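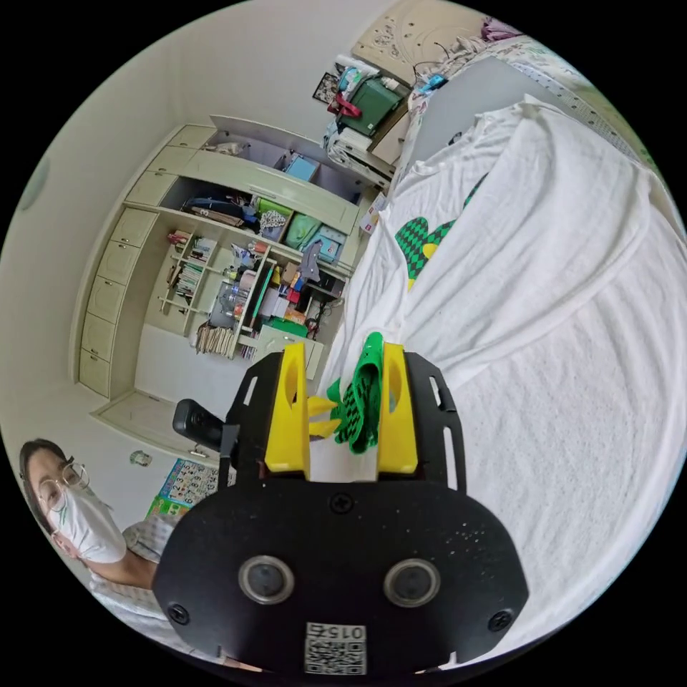 Household chores inspection – laundry folding, bedroom
Site: Saengthong flat, back bedroom
Checked by: Nerys Jarman
Task owner: Siriporn Thammasiri
Question for this visit: which steps could be handed to a machine as things stand?

Marks: Y = ready, P = partly, N = not ready

1. Gripper fingers free of damage and closing evenly – Y
2. Picks up a single garment from a flat bed – P
Fine with T-shirts. Thin cloth bunches between the fingers and has to be let go and taken again.
3. Finds the hem or shoulder seam without help – N
A person does this by feel. Felteck's software got it right in 28 of 50 tries on the bench, all with plain shirts.
4. Folds a T-shirt to an even rectangle – P
Sleeves go in well enough. The last fold tends to slide.
5. Adds to a stack without knocking it – N
Didier wants this retested with a lower stack.
6. Sorts by owner – N
Leave with the household.

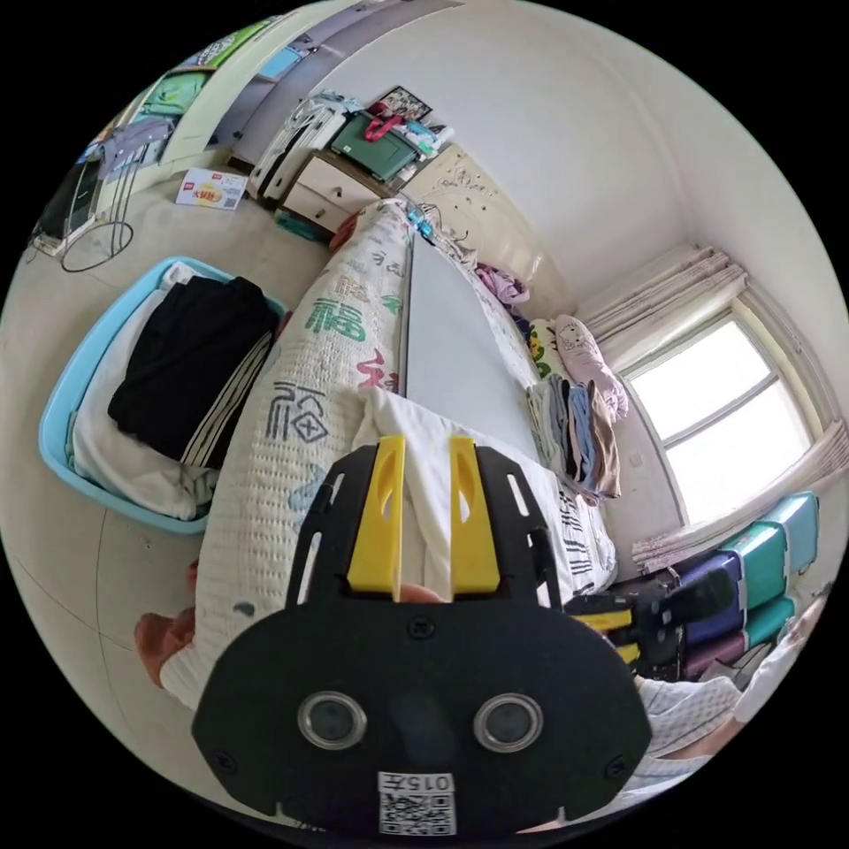 Bed area, item 7: folded clothes towards the headboard, basket on the floor to the left.

7. Working space on the bed – P
Bedding, pillows and finished clothes share the bed with the work. A person shifts things along as they go. A machine would need to be told what stays.
8. Reach from bed to floor basket – N
The Brastumeo arm is too short for this by some 30 cm. Raise the basket or move the base.
9. Floor clear enough for a wheeled base – N
Small items by the nightstand. Clear before any trial.
10. Daylight from window – P
Strong. Repeat the garment detection check with the curtains drawn.

Overall: not ready to run unattended. Items 2 and 4 may go to a supervised trial in August.

To do: Naledi to send the fold templates. Siriporn to list which clothes must never be handled by machine (knitwear so far).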